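Two months of laundry demos with the Rinwood crew and I have thoughts. Long thread, mostly about how the examples get made, very little about the model.

1/
Start with the number because I'm pleased with it: we have 812 recorded demos of a two-armed robot moving clothes from a basin to a washing machine. All teleoperated, all in homes people live in.

2/
A demo for us = one person driving both arms from start signal to stop signal, one garment, one attempt. Two head-view streams, joint positions, gripper openings, a line of text saying what the goal was. It gets written to disk by Movach, our recorder, and after that it's supposed to be left alone until review.

3/
We started in the lab with a flat table and folded T-shirts. The policy learned folded T-shirts on a flat table beautifully! Then we put a heap of clothes in front of it and it went for the same spot, every time, garment or no garment.

4/
So in February we packed everything into a van and started collecting in houses. First was the Abbasi house (we name them after the street). Narrow laundry, front loader, terrible light after 4 pm. We loved it.

5/
Homes do a thing to your data that you can't fake very well. The floor has a pattern. There are shoes. Cables come down walls. Someone's bike is parked where your left elbow wants to go. The model has to learn which of those matters for picking up a shirt, and the answer is nearly none of it, but it needs to see them to learn that.

6/
We did try randomised backgrounds in the lab, printed sheets and coloured lamps and all that. It helped a bit. One Sunday in a real laundry helped a lot more.

7/
Our current spot has a top loader, and I'm very happy about it. Reaching over and down is a completely different motion from reaching forward and in. The arm has to lift the cloth higher than feels natural when you're driving, or the bottom of it catches on the rim.

8/
The garment everybody on the crew asks for is the yellow one. It stands out from the pale stuff in the basin, so you can see on playback exactly where the fingers have hold of it. The beige ones are much harder to follow and, for the same reason, much more valuable.

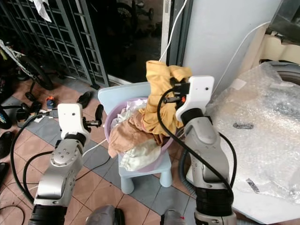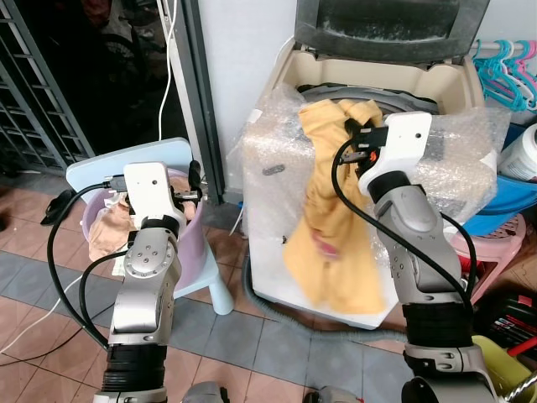

Yellow cloth in the right gripper, lavender basin, light blue seat.

9/
Picking from a pile is where the good data is. A single shirt on a table has a handful of sensible grasps. A pile has dozens, and half of them bring up two garments at once. We keep the two-garment grabs when the operator notices and fixes it. Those recoveries are gold.

10/
How we define a recovery: the operator sees a problem, opens the gripper, re-grasps, and finishes the task inside the same recording. If they stop the recording and start again, it's logged as a failure and goes in a different folder. Both folders get used. They don't get mixed.

11/
Things we ask operators to vary on purpose:
– which arm goes in first
– how high they lift before moving sideways
– where in the pile they grab
– how the pile is arranged, so tip it out and drop it back in between takes

12/
Things we ask them NOT to vary: speed. Fast demos mixed with slow demos gave us a policy that hesitated halfway through a reach, like it had forgotten what it came for. One steady pace, please. Hum something.

13/
The pile thing deserves its own post. If you put the clothes back in neatly after each take, you get the same pile with the same garment on top over and over. We didn't catch this until we lined up the first frames from one whole afternoon and they could have been a single photo. That afternoon is not in the training set. Sigh.

14/
Now there's a first-frame check in Movach. It shows the opening image of the last few takes side by side before it lets you record the next one. Took an evening to write and it's the best tool we've made. If you collect data of any kind, make yourself one of these!

15/
Review. Of the 812, we've gone through 386 by hand so far. A reviewer watches at double speed and gives it one of three marks: keep, keep as recovery, set aside. They also fix the text line if the operator described one garment and grabbed another. This happens a lot near the end of a session, when everybody is hungry.

16/
Two people review the first batch from every new house, separately, then compare. We argued for ages over whether a sleeve hanging out of the drum counts as done. Current rule: if you could close the lid on it without trapping it, it's done. I still think we should be stricter. I lost the vote.

17/
Someone will ask about the cost of an hour of collecting so here's the honest split. Most of a session isn't recording. It's getting the base in the right spot, checking both streams, sorting cable slack so nothing tugs on a wrist, and resetting clothes. The driving is the fun bit and there's less of it than you'd hope.

18/
Tip on cable slack: move both arms to their furthest reach before you record anything, then look at every loop. Too tight and the arm fights it. Too loose and it wanders into view and changes shape from take to take. We do this at the start and again after lunch.

19/
We're trying out Trastar for labelling when the gripper makes contact with the cloth. It's a small in-house tool that looks at motor current and finger position together and proposes a time. On thick towels it's great. On thin cloth it's wrong often enough that a person still checks each one. I'm keen on it anyway – marking contacts by hand is slow and everyone's eyes glaze over.

20/
Does the house data help? Early days, and I want to be careful. We trained one policy on lab takes only and one on 200 house takes, same settings otherwise, and ran both in a laundry neither had seen. The house one reached for cloth far more consistently. It also dropped more of what it picked up. We don't fully know why yet.

21/
My guess on the drops: our operators close the gripper early and then lift, and a person watching through a camera can tell the grip is good from tiny movements in the fabric. The policy hasn't learned to wait for that. Next sessions we're adding a short pause after closing, before lifting, and we'll see if it picks that up.

22/
Other stuff on the list:
– socks (I know, I know)
– wet laundry coming out, which weighs more and behaves like a different material
– loads where something is already half in the drum
– starting from a bag instead of a basin
– evenings, with only the ceiling light on

23/
To everybody who asked whether we'll share the data: we'd like to. The people who live in these houses get the final say on their own footage and we're still working through that with them. Some rooms will stay private, and that's their call. The first-frame check will go up sooner because it's just code.

24/
If you're starting your own collection, my one bit of advice is to watch your own takes the same evening you record them. Not a sample, all of them. You'll spot the camera that drifted or the garment you kept favouring while it's still cheap to fix.

25/
Big thanks to the household that let us take over their laundry this week and kept making us tea. We go back for towels next, and I've already claimed the first driving shift.

26/
Happy to answer questions about operator setup or review rules. Hardware questions I'll pass along to the folks at Rinwood who know which bolt is which.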